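Zwischenbericht an die Förderstelle
Vorhaben: Teshome – Aufräumarbeiten in kleinen Dienstleistungsbetrieben
Berichtszeitraum: März bis Oktober
Stand: 22. Oktober 2023
Vorgelegt von: Tươi Nghiêm (Projektleitung), Hằng Lương (Datenerfassung und Auswertung)

1. Gegenstand des Berichts

Der Bericht schließt an den Antrag und an die Abstimmung mit Mekisness vom Frühjahr an. Gefragt war, welche Aufräumarbeiten in einem kleinen Laden mit Behandlungsraum eine Maschine heute übernehmen kann und welche noch nicht. Gemeint sind die Handgriffe zwischen zwei Terminen: Flaschen und Becher abräumen, gebrauchte Tücher wegwerfen, Verpackungen einsammeln, Abfallbehälter leeren, Stoffe zusammenlegen.

Die Handgriffe werden von Menschen mit handgeführten Greifern vorgemacht. Aus den Aufnahmen lernt das Modell, das anschließend auf dem Prüfstand bei Skekthorpe läuft. Dort arbeitet ein fest montiertes Armpaar mit baugleichen Greifbacken. Im Laden selbst ist bisher kein autonomer Betrieb vorgesehen.

2. Stand der Arbeitspakete

Arbeitspaket 1 (Erfassung) ist abgeschlossen. Aufgenommen wurde in 4 Betrieben, je Betrieb 40 Durchgänge. Die Liegen, Regale und Ablagen blieben so, wie sie im Alltag stehen und belegt sind. Wir hatten im Antrag noch eine bereinigte Umgebung als Zwischenstufe vorgesehen und haben darauf nach Rücksprache verzichtet.

Arbeitspaket 2 (Greifen einzelner Gegenstände) ist weitgehend fertig. Stehende, feste Gegenstände mit klarer Kontur greift das Modell auf dem Prüfstand zuverlässig. Getränkeflaschen sind der einfachste Fall. Schwieriger wird es, sobald der Untergrund nachgibt oder gemustert ist. Auf Stoff kippt eine Flasche beim Schließen der Backen leichter als auf einer Tischplatte, und bei zerknüllten Tüchern auf gestreiftem Bezug liegt die erkannte Kante oft daneben. 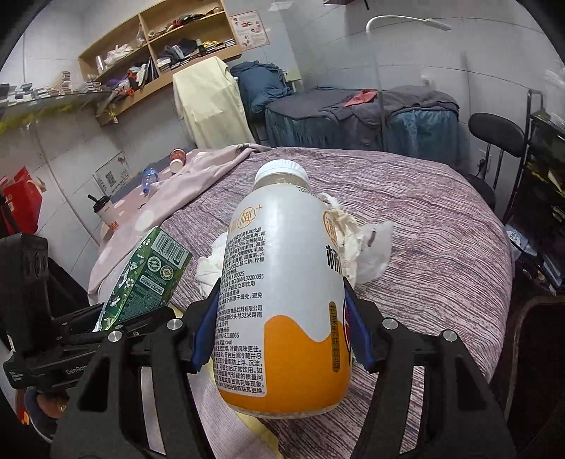

Abb. 1: Getränkeflasche zwischen den Greifbacken über gestreiftem Stoff; links ein zweiter Greifer an einer grünen Packung.

Beidhändiges Arbeiten war ursprünglich erst für die zweite Förderphase geplant. Wir haben es vorgezogen, da die Vorführenden in fast jedem Durchgang von sich aus beide Hände benutzt haben. Das Modell kann die beiden Arme derzeit nacheinander einsetzen. Gleichzeitige Bewegungen führen auf dem Prüfstand noch zu Abbrüchen, meist weil ein Arm dem anderen die Sicht nimmt.

Arbeitspaket 3 (Abfall) läuft. Das Ablegen in einen offenen Eimer funktioniert bei Flaschen und festen Packungen. Leichte Tücher bleiben gelegentlich an den Kontaktflächen hängen. Den Behälter selbst anzufassen und zu versetzen, ist die anspruchsvollere Aufgabe: Der Rand ist dünn, der Greifer muss von oben und leicht schräg ansetzen, und ein leerer Eimer verrutscht bei der ersten Berührung. Das Auskippen in einen größeren Sack gelingt dem Modell bisher nicht. Dafür fehlen uns vor allem Durchgänge mit unterschiedlich vollen Behältern.

Arbeitspaket 4 (Stoffe) hat mit Verzug begonnen. Das Zusammenlegen von Handtüchern und Bezügen halten wir innerhalb der Laufzeit nicht für erreichbar. Wir schlagen vor, das Ziel auf das Aufnehmen und Ablegen in einen Wäschesack zu beschränken.

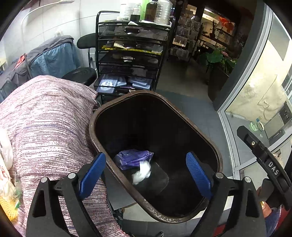 3. ABWEICHUNGEN UND RISIKEN

Die Lieferung der Ersatzbacken über Dotbridge kam 8 Wochen später als zugesagt. In dieser Zeit konnte auf dem Prüfstand nur einarmig gearbeitet werden. Die Mehrkosten sind gering und innerhalb der Position Verbrauchsmaterial gedeckt.

Die Durchgänge aus dem ersten Betrieb müssen zum Teil neu beschriftet werden. Hằng Lương hat dort Tücher und dünne Folien in einer gemeinsamen Klasse geführt, was sich beim Training als zu grob erwiesen hat. Die Korrektur ist begonnen.

Ein offener Punkt sind Texte auf Verpackungen und Aushängen, die in den Aufnahmen lesbar sind. Vor einer Weitergabe der Daten an Dritte muss geklärt werden, was unkenntlich gemacht wird. Der Entwurf für eine Regelung liegt Mekisness vor.

4. Vorläufige Einschätzung

Für das Abräumen fester Gegenstände von einer Liege oder einem Tisch ist der Stand brauchbar, solange jemand in der Nähe ist und eingreifen kann. Eine Entlastung des Personals ergibt sich daraus noch nicht. Von Hand geht es deutlich schneller, und die liegen gebliebenen Tücher müssen ohnehin nachgeräumt werden. Wege zwischen Liege, Regal und Abfallbehälter sind mit dem fest montierten Aufbau nicht abgebildet.

5. Nächste Schritte

Nachaufnahmen zum Leeren von Behältern in 3 der beteiligten Betriebe
Abschluss der Neubeschriftung
Wiederholung der Versuche mit zwei Armen auf gepolstertem Untergrund
Entscheidung der Förderstelle über das geänderte Ziel in Arbeitspaket 4

Wir bitten um Rückmeldung zum letzten Punkt, bevor die Nachaufnahmen terminiert werden. Die Kostenaufstellung geht mit getrennter Post zu.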